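Research > Play and Materials > Soft Toys

4. What makes a toy vegetable worth picking up

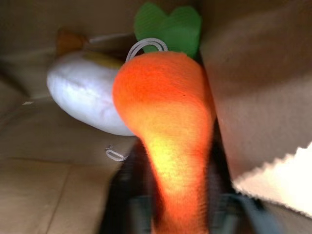

Figure 3. Plush carrot with felt leaves and a gray cord loop at the top.

We came to this part of the Hilladis study expecting color to do most of the work, and color certainly helped! But the families in Raltodberg kept bringing us back to touch. Across 427 home play diaries, parents wrote far more about how the vegetables felt than about how they looked. Fuzzy orange fabric got stroked, rubbed on cheeks and (very often) chewed.

The carrot in Figure 3 is a lovely case. The body is widest near the top and narrows into a slightly curved shaft, so a small hand has a natural place to close. Two kinds of surface meet where the leaves begin: the brushed nap of the body, and green felt with a fine, almost corduroy-like texture. Children in the younger group went back to that join again and again, often with one finger.

The loop deserves more attention than earlier work has given it. Alemneh (our coding scheme, see Section 2) had no entry for loops at all, and we added one after the first seven diaries. Children hung the carrot from door handles, coat hooks, a big brother's ear. One family kept it on a nail by the stove from December on and "picked" it for soup every evening.

Puffy, rounded vegetables were treated differently. They were hugged, sat on and used as pillows, and only rarely went into the pretend pot. Of the 1413 play events we coded, roughly a third involved some cooking, and the long, narrow shapes turned up in most of those. We would love to see this tried with the Pelus fruit set, where almost everything is round.

Comments

marrowfat: My daughter's carrot lost its leaves in a week. Did any of yours survive?

Fasil Kumsa: Most did, though several came back well chewed. Leaf wear is in Section 5.

tilly_b: The soup family!! More of this please.

Contact | Copyright Hilladis, February 2018 | Back to top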